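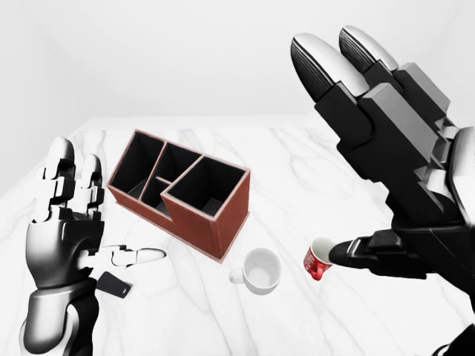
Qui sommes-nous ?

Bonjour et bienvenue chez Tallard ! Moi c'est Nazmiye Çınar, et si vous avez déjà appelé l'école un matin avant 10 heures, c'est sûrement ma voix que vous avez entendue (avec la bouilloire derrière, pardon).

Tallard est une petite école de langues. On y apprend le turc, le français pour ceux qui arrivent, et depuis janvier un peu d'italien, parce qu'une élève nous l'a réclamé pendant deux ans et qu'on a fini par céder. J'ai ouvert l'école avec Müzeyyen Eren, que j'ai rencontrée dans une formation d'enseignants où on s'ennuyait toutes les deux au dernier rang. On a commencé dans sa cuisine, avec 3 élèves et un tableau blanc qui ne tenait pas au mur. Cette année nous avons 164 inscrits, je n'en reviens toujours pas !

Müzeyyen s'occupe des niveaux avancés et de la grammaire. Elle adore les suffixes, vraiment, elle peut en parler pendant tout un dîner. Moi je prends les débutants, les grands timides, et ceux qui ont gardé un mauvais souvenir des langues au lycée -- il y en a beaucoup, vous n'êtes pas seul.

Comment ça se passe ?

Les groupes ne dépassent jamais 10 personnes. Un cours dure 60 minutes, mais comptez un peu plus, on déborde presque toujours. On parle dès la première séance, même mal, même avec trois mots et les mains. Le manuel vient ensuite, et encore, on en saute des chapitres entiers (celui sur la réservation d'hôtel par fax, par exemple).

Les supports, on les fabrique nous-mêmes. Nos cahiers s'appellent Mero, les verts pour les débutants, les bleus pour les autres, et ils sont compris dans l'inscription. Pour la conversation du soir, il y a l'atelier Hailu, ouvert aussi aux gens de l'extérieur : on choisit un sujet, on apporte de quoi grignoter, et on s'interdit de repasser au français avant le dessert. Le dernier sujet était « ma pire belle-famille », on a ri jusqu'à 22 heures.

Et si vous hésitez sur votre niveau, venez prendre un thé. Pas de test écrit chez nous, on bavarde un quart d'heure et on vous dit dans quel groupe vous serez bien. Si ça ne colle pas, on change, sans formulaire ni frais -- il suffit de nous le dire à la fin du cours.

À bientôt !

Nazmiye (et Müzeyyen, qui a relu les virgules)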